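Saskia Doolan
Repainting the back bedroom this week. It was a brown that the last owners must have liked a lot. Three coats of primer and it still showed through by the window.

Saskia Doolan
The new color is a pale blue-gray. I bought the 4 liter can and had to go back for a second one. The shop in Drimham only mixes until noon, so that was a day gone.

Saskia Doolan
Sanding took longer than painting. If your walls have old gloss on them, do the whole thing with 120 grit first – I skipped a patch behind the door and the primer peeled off in a sheet.

Saskia Doolan
Total so far is 397, with the ladder. I could have borrowed Ifor's ladder but he wanted it back by May and I know how I am with deadlines.

Saskia Doolan
Ceiling was 40 minutes of cutting in and 30 of rolling. My neck says longer.

Saskia Doolan
The thing with blue-gray is that it changes all day. Morning it looks almost white, by four o'clock it's the color of a wet sidewalk. Get a sample pot and look at it at different hours.

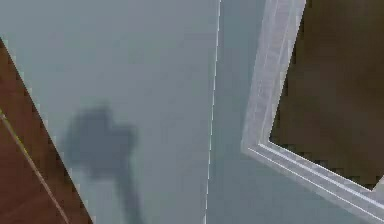
Saskia Doolan
Kristýna asked about corners. I use an angled brush, not much paint on it, and go down in one pull. Tape only on the baseboards.

Saskia Doolan
Second coat on the closet side tomorrow, then the door. Still haven't picked a color for the door.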